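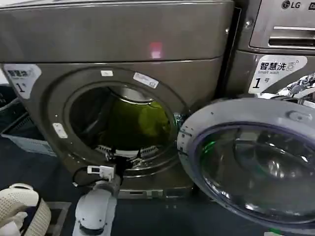 Too much vinegar, was the first thing I heard when I opened the lid on the July madder pot, and okay, fair. It did smell like a pickle jar in there! The argument from the other end of the bench was that madder wants chalk, and the acid is what's dragging my reds over to orange. I'd been blaming the Marchetti wool.

So, second try, morning. 100 grams of the same wool, alum as before, no vinegar at all, 2 grams of chalk stirred in before the fiber went in. Held it low for 6 hours (I got impatient and poked it a lot — sorry, some felting on the ends). Color is a proper brick now, much closer to the Domemell card than anything I got last month.

Silk still comes out salmon. No idea why. I want to try the rest of the Trovon alum on it before we open the new tub, so please leave that jar alone.

Swatch 26 is the one to compare against, it's pinned by the window, and it needs to come out of the sun — my fault, I'll move it after lunch.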